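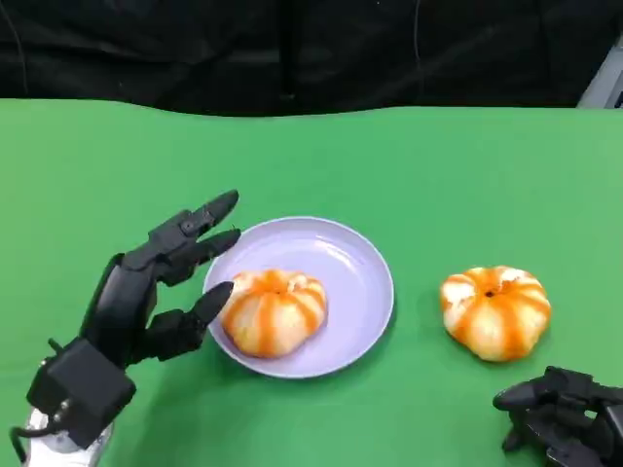

Postholm Side Plate – Lavender

Small plate for fruit, toast or a slice of cake. Designed by Szu-yu Choi for Bakalis and sold singly, so you can replace one without buying a whole set.

Glazed stoneware, unglazed foot ring. Dishwasher safe, top or bottom rack. Fine in the microwave. Do not use in the oven or under a broiler.

The glaze is mixed in small batches and the shade can shift a little between them. If you are adding to plates you already own, put the batch number from the base in the order notes and we will match it if we can.

Stacks with the Postholm cereal bowl and the Drastska saucer. It does not stack well with the older Cetel plates – the rim is steeper.

Pack sizes: single, or carton of 56 for cafes and schools. Carton orders ship in 9 working days. Singles ship in 2.

Chips and breakage in transit: email a photo of the plate and the box to Nafula Lema in customer service. Keep the packaging until you hear back.

Also in white and oat. The gray is discontinued.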